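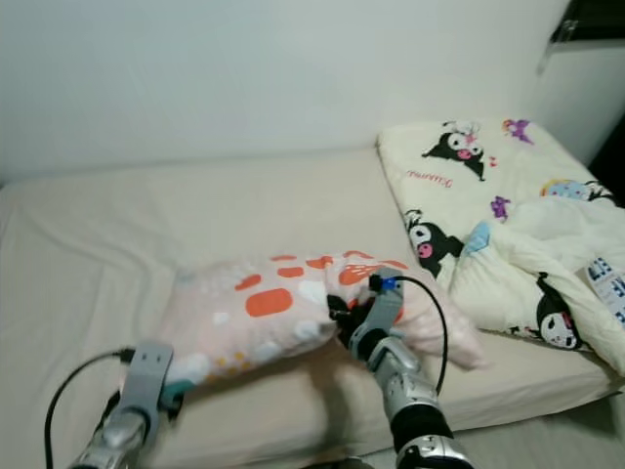 Kanchan Mittal would keep the two settings panes apart, she wrote in her review of the Fluvetti beta, as people hunt for sync in one and never open the other. We merged them anyway — for 19 of the 425 testers only, Thursday build.

Figure 4. Pillow on a bed with a beige fitted sheet.

4.2 Menu depth and lost settings

Desktop users of Fluvetti went to the menu bar first, phone users to the cog. Same account, same data. Merged pane: fewer wrong turns, but slower to load on older machines (list capped at 1000 entries, see Ladix notes). Split pane: quicker, more support mail. Mittal's point holds for teh split version, less so for the merged one. Not tested with keyboard only. Shortcuts were still changing in August so we left them out, will recieve their own section.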